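My second week of teaching a robot to tidy up

I promised Itzel Villalobos I would write more about what I do all day, because the last time we talked she asked whether I "program" the robots, and I said no, I mostly move my hands a lot and drink too much coffee. That deserves a better answer, so settle in.

The short version is that I sit with a pair of leader arms, one for each hand, and whatever I do with them the two arms on the table do as well. I squeeze, a gripper closes. I lift my left elbow in a certain unladylike way and the left arm swings up over the wood. The computer keeps a record of the whole thing, joints and cameras together, and each little performance is called an episode. Later on Tiburcio Solís trains a policy on the good ones, and the robot has a go without me.

The task this month is sorting. You scatter a handful of small things on the table, set out a couple of trays, and pick the things up one after another. My six-year-old nephew could do it while singing. I could do it too, with my own fingers! Through the arms it is a different story, and on my first morning it took me 20 minutes to get a single block into a tray, with Iraís Maldonado sitting beside me being terribly kind about it.
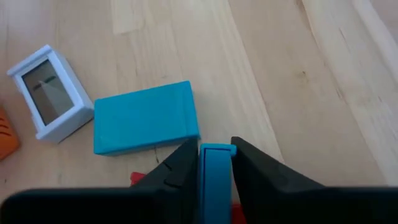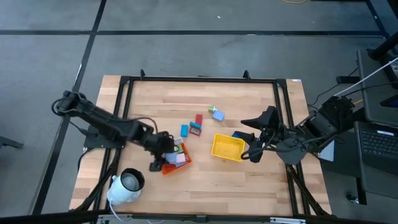 What I had to unlearn was looking with my whole body. When you reach for a cup you lean, you tilt your head, you feel the thing touch your fingertips and close a bit more. None of that comes through to the arms. I get no feeling of touch at all, so I have learned to watch for the tiny shift an object makes when the second finger meets it, and to stop squeezing right there. Thin things standing on edge are my favorites now. Thin things lying flat are still my enemies — you scrape along the wood and they just slide away from you.

The other lesson was to slow down without stopping. I used to pause above every object while I made up my mind, and Tiburcio pointed out (gently, he had clearly been saving it up) that the robot was learning to pause as well. It would get over a block and hang there, thinking my thoughts. We threw out most of those early episodes and I did them over, deciding where I was going before I set off.

We have 266 recorded now, and 163 of them are ones Tiburcio is happy to train on. I keep a paper notebook with my own remarks next to each number, mostly "dropped it, picked it up again, keep?" He does like to keep a few of those, so that the robot sees what recovering from a fumble looks like. I find that rather comforting.

Next I want to try handing things from one arm to the other, which Iraís says will humble me all over again. My shoulders are sore and I have started closing kitchen drawers very, very smoothly.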